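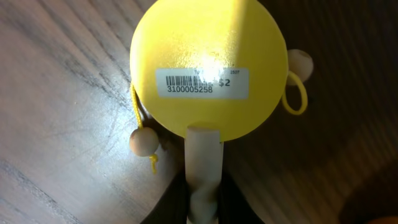

7월, 목요일. 작업실 노트. 오후 두 시 좀 넘어서부터 씀.

오늘은 하루 종일 땡땡이북만 만졌다. 정식으로는 소리북이라고 해야 하나 땡땡이라고 해야 하나, 소율 씨는 어릴 때 딸랑북이라고 불렀다고 하고 셍가는 그냥 펠릿 드럼이라고 하니까 이 노트에서는 땡땡이북으로 통일하겠음. 나중에 노트 검색할 때 다른 이름으로 찾다가 못 찾았다고 나한테 뭐라 하지 말기!

쿨테로(Kultero) 소리 상자에 들어갈 '손목으로 치는 악기' 칸이 아직 비어 있어서 그걸 채우는 게 이번 주 일이다. 원래는 바르베리(Barberg)에서 만든 공방 물건을 넣으려고 했는데 샘플이 아직도 안 왔다. 지난번 메일에 곧 보낸다고 했으니 곧 오겠지. 그동안 손 놓고 있기도 그래서 게디스(Geddes) 잡화점에서 노란 걸 하나 사 왔다. 2달러. 스티커에 그렇게 붙어 있고 영수증에도 그렇게 찍혀 있음. 영수증은 노트 뒷주머니에 넣어 뒀다.

일단 물건 적어 둠. 북면은 노란색, 레몬색에 가까운 진한 노랑이고 표면이 살짝 오돌토돌하다. 반질반질할 줄 알았는데 손끝으로 쓸어 보면 약간 걸리는 느낌이 있다. 손잡이는 연한 색 나무. 양옆에 노란 끈으로 동그란 나무 구슬이 달려 있다. 구슬은 끈처럼 노랗게 칠하지 않고 밝은 나무색 그대로인데 난 이쪽이 훨씬 예쁘다고 생각한다. 전부 노란색이었으면 좀 장난감 같았을 텐데 (장난감 맞지만).

가격 스티커가 북면 한가운데 딱 붙어 있는 건 정말 마음에 안 든다. 하필 거기! 뒤집어서 손잡이 쪽에 붙여도 되고 테두리에 붙여도 되는데 구슬이 때리는 바로 그 동네에 붙여 놨다. 나중에 같은 걸 또 사야 할 수도 있으니까 바코드 밑 숫자 옮겨 적어 둔다. 3100005258. 오른쪽 위에 작게 2507이라고도 있는데 이게 입고 날짜인지 뭔지는 모르겠다. 2025년 7월이라는 뜻 아니겠냐고 소율 씨가 그랬는데 확인은 못 했음. 게디스에 전화할 일 있으면 그때 같이 물어보기로.

먼저 한 일. 스티커 붙은 채로 소리부터 들었다. 왜냐면 떼고 나면 다시 못 붙이니까. 순서를 거꾸로 했다가 후회한 게 지난달 양철 마라카스 때였고 그때 노트에 내가 빨간 펜으로 "떼기 전에 녹음!!"이라고 크게 써 놨더라. 과거의 나 고맙다.

메트로놈은 168에 맞췄다. 더 느리게 하면 구슬이 북면에 닿다 말다 해서 측정할 게 없고, 더 빠르게 하면 내 손목이 먼저 지친다. 손바닥 사이에 손잡이를 끼우고 비비는 방식이랑, 한 손으로 쥐고 손목만 좌우로 돌리는 방식, 둘 다 했다. 비비는 쪽이 소리는 훨씬 고르다. 손목 돌리기는 한쪽만 세게 맞고 반대쪽은 툭 스치는 식이 되는데 이게 내 손목 탓인지 끈 탓인지 처음엔 몰랐다.

녹음 파일 열어서 봉우리 찾아봤더니 스티커 붙은 상태에서 제일 높은 게 1,896Hz. 생각보다 위쪽이다. 나는 이 크기면 더 둔한 소리가 날 줄 알았는데 딱딱 하는 나무 소리가 꽤 섞여서 그런 것 같다. 북이라기보다는 딱따기에 가까운 느낌. 셍가는 옆방에서 듣고 누가 볼펜을 계속 딸깍거리는 줄 알았다고 했다.

그다음에 스티커를 뗐다. 급하게 잡아당기면 북면이 상할 것 같아서 드라이기로 미지근하게 데우고 모서리부터 천천히. 종이가 한 번 찢어졌다. 풀 자국이 남아서 올리네(Oline) 세정제를 면봉에 묻혀서 닦았는데, 여기서 잠깐 주의 사항. 북면 재질을 아직 모른다! 가죽인지 종이인지 합성인지 포장에도 안 적혀 있었고 나도 만져서는 확신을 못 하겠다. 그래서 테두리 쪽 눈에 안 띄는 데에 먼저 콕 찍어서 한참 기다려 봤고, 색이 안 묻어나길래 가운데를 닦았다. 면봉에 노란 물은 안 들었다. 다음에 다른 색을 사게 되면 빨강은 특히 조심할 것. 예전에 빨간 캐스터네츠에서 물이 빠져서 책상에 분홍 동그라미가 생겼고 그 동그라미는 아직도 있다.

떼고 나서 같은 방식으로 다시 녹음. 168, 비비기. 봉우리가 2,518Hz로 옮겨 갔다. 오, 하고 소리 내서 말했음. 스티커 한 장이 그만큼 눌러 주고 있었다는 건가? 근데 여기서 신나서 결론 내면 안 되는 게, 떼는 동안 드라이기를 썼다. 북면이 데워지면서 팽팽해졌을 수도 있고 말랐을 수도 있다. 스티커 때문인지 드라이기 때문인지 지금 데이터로는 못 가른다. 드라이기 안 쓰고 떼었어야 했나 싶은데 그랬으면 북면을 찢어 먹었을지도 모르고. 하룻밤 두고 내일 아침에 한 번 더 재기로 했다. 내일도 높은 쪽에 있으면 스티커, 내려와 있으면 드라이기 쪽에 무게를 두겠음.

소율 씨 의견은 다르다. 봉우리 두 개가 원래 다 있었고 스티커가 있을 때는 아래쪽이, 없을 때는 위쪽이 이긴 거 아니냐는 거다. 그래서 첫 번째 파일을 다시 열어 봤더니 위쪽에도 뭔가 볼록한 게 있기는 있다. 있는데 워낙 낮아서 책상 울림인지 북인지 모르겠다. 마이크를 책상 위에 그냥 세워 놓고 했으니까 할 말이 없다. 내일은 수건 깔고 한다. 이건 내가 잘못한 거 인정.

끈 이야기. 오늘 제일 오래 붙잡고 있었던 건 사실 이거다. 구슬 두 개가 같은 높이에 안 걸린다. 한쪽은 북면 가운데쯤에 오는데 다른 쪽은 한참 아래로 처진다. 처진 쪽은 구슬 밑으로 끈 꼬리가 조금 나와 있고 올이 풀려서 부슬부슬하다. 끝에 작은 매듭이 있기는 한데, 난 이 매듭을 별로 믿지 않는다. 아이들이 쓰는 상자에 들어갈 물건인데 구슬이 빠지면 큰일이다. 작고 동그랗고 입에 들어가는 크기. 상자에 넣기 전에 무조건 끈부터 갈아야 한다고 본다.

셍가가 점심 먹고 와서 매듭을 손으로 당겨 봤다. 꽤 세게 당겼는데 안 빠졌다. 그래서 나는 좀 안심하려고 했는데 셍가는 표정이 하나도 안 풀렸다. 어른이 한 번 당기는 거랑 아이가 이로 물고 오후 내내 잡아당기는 거는 다르다고. 맞는 말이다. 그리고 올 풀린 꼬리도 싫다고 했다. 침 묻으면 거기부터 더 풀린다면서 전에 인형 수선할 때 얘기를 길게 해 줬는데 여기 다 적지는 않겠음.

끈 교체안은 이렇다.

지금 끈과 비슷한 굵기의 면 끈으로 간다. 색은 노랑 그대로 가고 싶다. 서랍에 겨자색이 있긴 한데 옆에 대 보니까 북면이 갑자기 칙칙해 보여서 탈락. 소율 씨가 집에 개나리색 매듭실이 있다고 해서 가져와 보기로 했다.
구슬은 그대로 쓴다. 구멍 안쪽이 거칠면 사포를 살짝 돌돌 말아서 갈아 주고.
매듭은 8자로 하고 매듭을 구슬 구멍 안으로 당겨 넣은 다음 목공풀을 한 방울. 꼬리는 구슬 밖으로 안 나오게 바짝 자른다.
길이는 양쪽을 똑같이 맞춘다. 북 테두리에서 나와서 북면 한가운데에 구슬이 닿는 길이. 자로 재는 것보다 실제로 끈을 북면 위로 넘겨 보고 가운데에서 표시하는 게 빠르다.

길이에 대해서 조금 더. 손목 돌리기로 했을 때 한쪽만 세게 맞던 게 이 길이 차이 때문이었다. 확인한 방법은 간단한데, 처진 쪽 끈을 마스킹 테이프로 임시로 짧게 접어 붙여 봤다. 그랬더니 바로 고르게 난다! 딱딱딱딱. 테이프가 펄럭여서 녹음은 못 쓰지만 귀로는 확실했다. 내 손목은 무죄. 이 부분은 크게 써 둔다.

반대쪽 끈은 옆으로 둥글게 말리는 버릇이 들어 있다. 포장 안에서 오래 접혀 있어서 그런가 싶다. 흔들면 펴지긴 하는데 놔두면 또 말린다. 어차피 갈 거니까 상관은 없지만 새 끈도 타래에서 막 푼 건 이렇게 말릴 수 있으니까, 자르기 전에 집게 달아서 하룻밤 걸어 두는 게 좋겠다. 소율 씨한테 매듭실 가져올 때 감아서 오지 말고 그냥 풀어서 봉투에 넣어 오라고 부탁했더니 그럼 엉킨다고 혼났다. 그것도 맞는 말이라 감아서 오기로.

손잡이 쪽. 연한 나무고 칠은 한 것 같기도 하고 안 한 것 같기도 하다. 물을 한 방울 떨어뜨려 봤는데 바로 스며들지는 않았고 조금 있다가 자국이 희미하게 남았다. 얇게 뭔가 발라져 있는 정도? 아이들 손에 가시만 안 박히면 되니까 고운 사포로 한 번 밀고 밀랍 오일을 먹일까 생각 중이다. 다만 너무 미끄러우면 손바닥으로 비빌 때 헛돈다. 전에 작은 팽이 손잡이에 오일을 두 번 먹였다가 아무도 못 돌리는 팽이가 된 적이 있어서 이번엔 한 번만. 그것도 내일 녹음 다 끝나고 나서. 오늘 이미 변수를 하나 섞어 버렸으니 더 섞지 말자.

흔들어 보면 손잡이가 북통에 꽂힌 데서 아주 살짝 덜그럭거리는 느낌이 난다. 느낌이라고 쓴 이유는 셍가는 모르겠다고 했기 때문이다. 나는 분명히 느꼈다. 헐거우면 풀을 흘려 넣으면 되는데 풀이 북통 안으로 들어가면 소리가 변할 테고... 이건 보류. 바르베리 샘플이 오면 그건 어떻게 꽂았는지 보고 정하겠음.

상자에 이걸 정말 넣을 거냐 하는 문제도 얘기가 나왔다. 나는 넣자는 쪽. 색이 상자 안에서 제일 먼저 눈에 들어오고, 구슬이 왔다 갔다 하는 게 보이니까 귀로만 듣는 악기보다 애들이 금방 이해한다. 돌리면 때린다, 이게 한눈에 보인다. 셍가는 소리가 너무 딱딱하다고 한다. 쿨테로 상자의 다른 것들이 대체로 부드러운 소리라서 이것만 튈 거라고. 구슬에 펠트를 얇게 씌워 보자는 말도 나왔다. 한번 해 볼 만은 한데 나무 구슬이 가려지는 건 아깝다. 펠트를 구슬 말고 북면 쪽에 동그랗게 붙이면? 아, 그러면 결국 스티커 붙인 거랑 비슷해지는 거 아닌가. 쓰다가 지금 생각났다. 가운데 뭔가 얇은 걸 붙이면 소리가 내려간다, 오늘 첫 번째 녹음이 어쩌면 그 얘기일 수도 있다. 드라이기만 안 썼어도 지금 바로 말할 수 있는 건데!

그래서 내일 할 일이 하나 늘었다. 하룻밤 둔 상태로 녹음하고, 그다음에 떼어 낸 가격 스티커랑 비슷한 크기로 라벨지를 잘라서 같은 자리에 붙이고 또 녹음. 뜯은 스티커는 찢어진 채로 이 노트 옆 장에 붙여 놨으니까 대고 오리면 된다. 가로로 길게 붙어 있었으니까 방향도 똑같이. 이러면 드라이기 없이 스티커만 있고 없고를 비교할 수 있다. 이번엔 접착이 약한 라벨지로 할 것. 제발.

기타 메모.

녹음 파일 이름은 "땡땡이_노랑_붙임", "땡땡이_노랑_뗌"으로 저장했다. 소율 씨가 "붙임"이 끈을 붙인 건 줄 알고 헷갈려 했으니까 내일부터는 "스티커있음", "스티커없음"으로 한다. 오늘 것도 퇴근 전에 바꿔 둘 것. (바꿨음, 다섯 시)

세정제는 거의 바닥. 뚜껑 안쪽까지 긁어 쓰는 중이니 주문 목록에 올렸다.

마스킹 테이프 다 쓴 사람은 심을 서랍에 도로 넣지 말아 주세요. 나 오늘 빈 심을 연달아 꺼냈다.

게디스에 하나 더 사러 갈지 말지. 같은 걸 하나 더 사서 스티커를 드라이기 없이 떼어 보면 비교가 더 깔끔하긴 하다. 물건마다 소리가 얼마나 다른지도 알 수 있고. 퇴근길에 들를 수 있으면 들르겠는데 거기가 일찍 닫는다. 셍가가 차로 지나간다고 해서 부탁해 놨다. 노란색으로, 바코드 같은 걸로. 다른 색밖에 없으면 사지 말고 전화 달라고 했음.

소율 씨 숙제: 매듭실, 그리고 집에 있다는 옛날 딸랑북. 할머니 댁에서 가져온 거라는데 구슬 대신 뭐가 달려 있는지 기억이 안 난다고 한다. 고장 나 있어도 괜찮으니까 그냥 들고 오라고 했다. 끈을 어디서 뽑아냈는지가 제일 궁금하다. 우리 노란 것은 테두리 옆에서 나오는데 그 구멍 처리가 좀 허술해 보여서, 옛날 것이 어떻게 되어 있는지 나란히 놓고 보고 싶다.

다섯 시 반에 추가. 퇴근하려고 가방 싸다가 한 번만 더 비벼 봤는데 아까보다 소리가 약간 내려간 것 같다. 녹음은 안 했다. 마이크 벌써 치웠음. 귀는 못 믿으니까 숫자는 내일 아침에. 북은 창가 말고 안쪽 선반에 눕혀 놓았고 수건도 옆에 같이 뒀다. 먼저 오는 사람 흔들지 말 것.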